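Fullholm Building Services – ticket log
Subject: Access control, rear suite, reader drops offline and door reports "held open"
Site: Barton House, second floor
Priority: 2
Status: Monitoring
Opened: 14/04/2019

Reported fault
Controller logs a "door held open" event with the door fully closed. Reader goes offline for up to a minute afterward, then recovers without a reset. Tenant reports valid cards being refused in that window. First event in the controller log is from December, but the rate was low enough then that no ticket was raised.

Initial checks
Supply at the controller terminals measured 13.6 V, steady under load. Supply at the reader end measured 10.9 V with the strike energized. Reader minimum per the install sheet is 10.5 V, so it is in range but with very little margin. Battery disconnected and load tested, passed. Event buffer holds 2,000 entries and had wrapped, so older entries are lost. Buffer exported and cleared.

Step 1 – firmware
Controller was one release behind. Updated, rebooted, card table reloaded. All 32 cards present after reload. Fault returned the same afternoon. Firmware ruled out.

Step 2 – cabling
Reader cable is unshielded and shares a tray with the lighting feed for most of its run. Spare pair tested for continuity, good. Moved reader data to the spare pair. No change in event rate. Cable left on the spare pair.

Step 3 – door contact
Contact loop resistance at the controller was unstable, between 4 and about 100 ohms, when the door was pushed by hand near the top. Contact is surface mounted on the head and the magnet had shifted. Gap was at the limit of the rated distance. Realigned and refitted with new screws. Loop now reads steady.

Step 4 – strike
Strike and reader share one fused output. When the controller sees a contact change it re-energizes the strike, and the voltage at the reader sags. This accounts for the offline period. Strike moved to the second output with its own fuse. Reader end now measures 12.8 V with the strike energized.
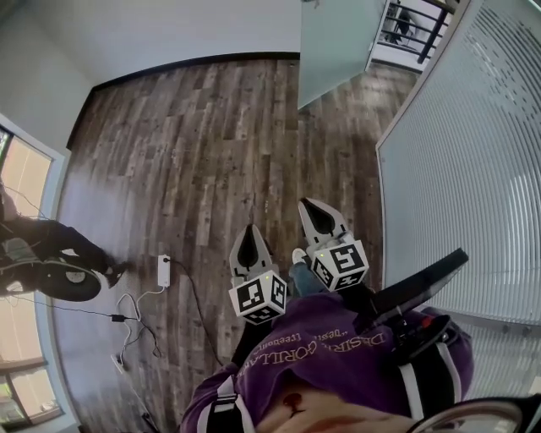
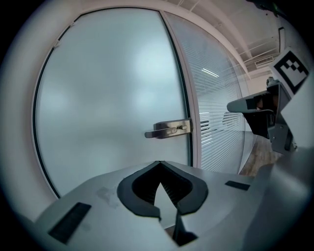
Held-open delay was left at the default during all of the above, and should stay there until the monitoring period is over. Raising it would hide any remaining contact fault. The frosted glass door with the steel lever handle and the small lock knob is not on the Aliyu door schedule supplied with the job, and needs a line of its own before the schedule is reissued. Inon to confirm the numbering.

Open items
– Export event buffer again after two weeks and compare
– Replace reader cable with shielded type, quote pending
– Update wiring drawing to show the strike on output 2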